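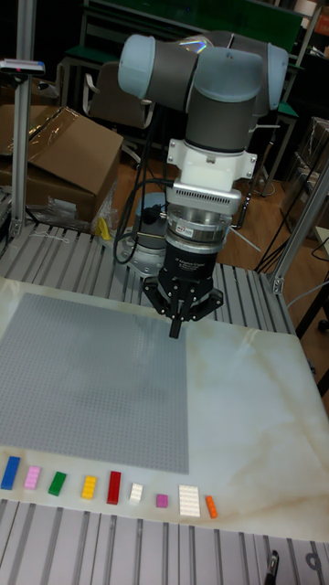

Equipment planning, Tuesday, Trindgate workshop

Gudrun Løken opened the meeting a little after the coffee arrived and thanked everyone for coming over from Hesten in such dreadful weather.

Second arm: Tuva Engebretsen took us kindly (and at some length!) through the Dahlgren quote. We all liked it, though we'd still love a lower price on the gripper. She will ask again before December.

Spares: agreed to put aside 2000 for fingertips and cables, to be looked at again in the spring.

LEGO bricks and baseplates: another 80 approved, very cheerfully.

Dremis service contract: held over, as the paperwork hadn't come. Gudrun will ring them.

Closed at five.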